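Dornotton workshop notebook
9 October 2023

Sauerland seven-inch: wow, hum and a lot of sleeves

Opening a fresh page for this one, as the last entry ran into the margins and then onto the back of a delivery note. State of play this morning: the Sauerland single is on the lathe, the run is 299 copies, and the test cut sounds like a harmonium being carried downstairs.

The band likes it. I played them the transfer and they said it had character. It does have character. The master doesn't, and they approved the master in May, so the character is ours and it has to go.

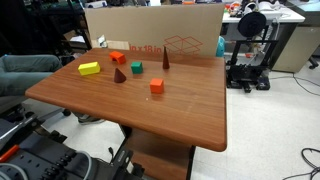
Ottilie Brask

First, the wow. It's slow, one swell per turn of the platter, worst on the held organ chord before the second verse. On anything with drums you'd never notice. Naturally this is a record with no drums on it.

Checked the blank for center hole play. A little, not enough to matter. Swapped the blank anyway and got the same swell in the same place relative to the platter mark, so it's the platter or whatever is driving it. Put the dial gauge on the rim. Fine. Put it on the sub-platter and the needle wandered off like a cat. Took the whole thing apart, cleaned the seat, found a curl of old swarf under one edge, and put it back together feeling very clever. The needle wandered a bit less.

That left the belt. We have been running the Bollent on a Beltex flat belt that came out of the drawer marked GOOD BELTS, a label I now regard as historical. Laid it on the glass and it has a visible thick spot near the join. The drawer marked OLD BELTS had a better one in it. Fitted that. Swell nearly gone. I've relabeled both drawers BELTS.

Note for whoever cuts next: let the motor run through a full mug of tea before you trust the speed. I tried it with half a mug and the strobe dots were still creeping.

Side B has its own trouble. It runs long for a seven-inch at this level, and the quiet passage at the end is where the groove gets tight and everything starts to lisp. Two ways out: drop the level overall, or keep the level and ask the band to lose some of the fade. I dropped the level. Conversations about fades go on longer than the fades do.

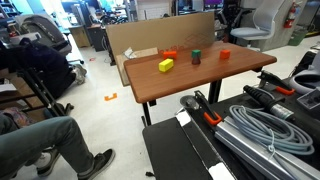
Hum

A separate problem that was hiding behind the wow and came forward to take a bow. It's on the left channel only, and it's there with the cutter amp muted, so it is getting in after that. Moved the lamp. Moved the power strip. Moved the radio, which was off, but I was angry with it.

Found it at the ground lead on the cutter head. The lug was screwed down on top of paint. Somebody's handwriting is on the tape next to it saying GROUND OK and I'm sorry to say it is mine. Scraped back to metal, star washer under the lug, screwed down again. Hum down to where I have to hold my breath to hear it, and the surface noise of the blank is louder than that anyway.

Did another test cut of side A after this. Much better. The organ chord sits still. There's a tick in the intro which I chased for a good while by cleaning the stylus, the blank and finally my glasses. It's on the master. It is a piano bench.

Chip vacuum: still losing suction when the lid is closed. The jar gasket has gone hard. I've rubbed it with silicone grease, and it now seals as long as you don't look at it. Please add a gasket to the next order, and please order the right diameter this time. The wrong ones are in the drawer marked BELTS.

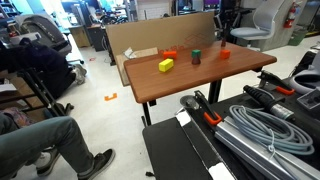 Back to the cut itself. With the old belt in and the level dropped I ran side B from the top, and the lisp on the last line of vocal is tolerable on the good cartridge and a bit spitty on the cheap one. Since most people who buy this will own something closer to the cheap one, I tried taking a little off the very top for the final passage only. It helped. I also tried taking a lot off, and that made the singer sound as if she'd been put in a coat closet, so a little it is. Settings are penciled on the inside of the job folder. Do not ink them. I may change my mind after lunch.

Stylus heat is where it was for the last job. Tried it a notch higher and the groove got quieter, then a fair bit noisier, then there was a smell. Put it back.

Head is parked, dust cover on. The approved test cuts are in the plain white sleeves with an X on the corner. The unapproved ones are also in plain white sleeves, with no X. I know how that sounds.

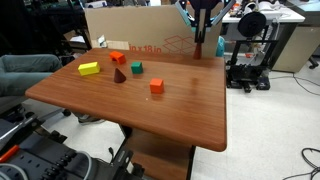
Sleeves and labels

The printer has sent more than 700 sleeves. We ordered enough for the run plus spares and this is a generous reading of spares. The good news is that they're the right size, the spine text is the right way up, and the blue is the blue from the proof. The bad news is that the B-side title is spelled one way on the sleeve and another on the label. I've asked the band which is correct and they're discussing it.

Until they answer, don't stick any B labels. A labels are fine, go ahead. Use the dowel to center them, not your eye. I've seen what our eyes do.

Hand numbering: the label wants these numbered in silver pen. The silver pen takes ages to dry on this stock and smears if you stack. Fan them out along the shelf.

To do

Gasket for the chip jar.
New Beltex belt, measured on the glass before it goes in any drawer.
Ask about the B-side title again.
Recut side B on a warm motor, full mug.
Find out if the printer wants the extra sleeves back before we start using them for packing.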